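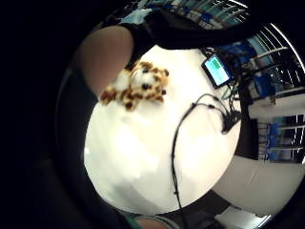 Vasbridge, December

Forum > Local Matters > Retiree health plan

County retirees moved to Somus mail order: read page two of the letter

porchlight_emeritus
Original post
Those of us on the county retiree plan got the letter last week. It opens by thanking us for our years of service, so I sat down before reading the rest. Starting with the new plan year, anything you take every month has to come by mail from Somus. You may fill it at a local drugstore 2 times as a courtesy, and after that you pay full price. Ciobanu Pharmacy on Main is still "in network," in the sense that my brother-in-law is still in the family.
The part people are missing is on page two. If you do nothing, they enroll you in automatic refills and charge the card on file. If there's no card on file, they send a form asking for one. I called to ask whether I could pay by check and was transferred to the person who had transferred me.
County commissioners are taking comments at the annex at 7 p.m., date on the county site once they decide on one. I plan to go and be brief, for me.

gravelroad
I've had mail order through my wife's plan for years and it's fine. The box shows up. You open the box. I don't see what we're losing apart from the line at Ciobanu's behind the man buying one lottery ticket at a time.

porchlight_emeritus
Does your box include insulin in July? Mine would.

gravelroad
It comes in a cooler with ice packs. They've thought of summer.

tin_whistle
They've thought of summer. Have they thought of my mailbox, which is at the end of a quarter mile of gravel and has been hit by the plow every winter of its life?
I worked in the county benefits office before I retired, so let me be the unpopular one. The old contract was getting expensive and something was going to give. It was this or higher premiums, and the same people now mad about the mail would have been mad about the premiums. I would have been one of them. I contain multitudes, most of them mad.

biscuitweather
How much are they supposed to be saving? The letter says "meaningful savings," and I have never met a meaningful saving that couldn't be written down as a number.

tin_whistle
The packet for the last meeting had it at $500 per retiree per year. It didn't say who gets the $500.

biscuitweather
I'm going to guess it isn't the retiree.

oldferry
Bretitberg did this a couple years back. I live over there now so I can tell you how it went. First few months were a mess, orders going to old addresses, folks calling and getting the hold music (pan flute, bring a book). Then it settled down. My copays did drop a little. The drugstore near me cut its hours and then it was a place that sells phone cases. I can't swear one caused the other but I did notice the order they came in.

gravelroad
Stores close. The video store closed too and we didn't hold a hearing.

oldferry
The video store never caught that two doctors had put me on the same thing under different names. The pharmacist did, and she did it while ringing up cough drops.

gravelroad
Somus has pharmacists. There's a number on the label.

porchlight_emeritus
There is a number on the label. I have called it. See my opening remarks.

latebloomer_rn
Retired nurse, not on the county plan, but my mother is. Some practical stuff, since this thread has been a little light on that:
Ask for the exceptions form now. It's separate from the enrollment form and they don't mail it unless you ask. Our doctor's office filled it out for one drug that can't sit out in the cold, and she gets to keep picking that one up in town.
Get one last refill locally before the switch, if your plan dates allow it, so you've got a cushion when the first box goes wandering.
If you want out of automatic refills, say so in writing and keep a copy. My mother's dose changed and she got the old one anyway. It's in a drawer. They won't take it back.
Anything you're unsure about mixing, ask an actual pharmacist before you start it, by phone if you have to.

biscuitweather
This is the most useful thing anyone has posted here since the recall on the space heaters. Thank you.

tin_whistle
Seconding the exceptions form. It was in the contract when I was there and hardly anyone used it. Asking in writing gets you a written answer, which they hate.

gravelroad
Fine, I'll give you the automatic refill thing. It should be opt in. I still say the rest of it is a box in the mail.

wrenhouse
New here. Is there a cap on what we'd pay in a year? My husband's one prescription is a monster.

porchlight_emeritus
Page three, in the gray type. The cap is $2000, but whatever you buy locally after the courtesy fills doesn't count toward it. So you can pay full price at Ciobanu's until the cows come home and be no closer to the cap than the cows are.

wrenhouse
That seems mean.

tin_whistle
It's standard. It's also mean.

oldferry
When Bretitberg had its hearing we got about 100 people and they only moved one thing, the start date. Still worth going. They had set out chairs for a lot fewer and you could see it bothered them.

gravelroad
I might come. Somebody should speak for the box.

porchlight_emeritus
Sit by me. I'm bringing the letter, with my notes in the margins, and you can hold page two.

wrenhouse
Is there parking at the annex or do we use the church lot?

biscuitweather
Church lot. The annex lot is all permit spaces until 8 p.m., even for public meetings.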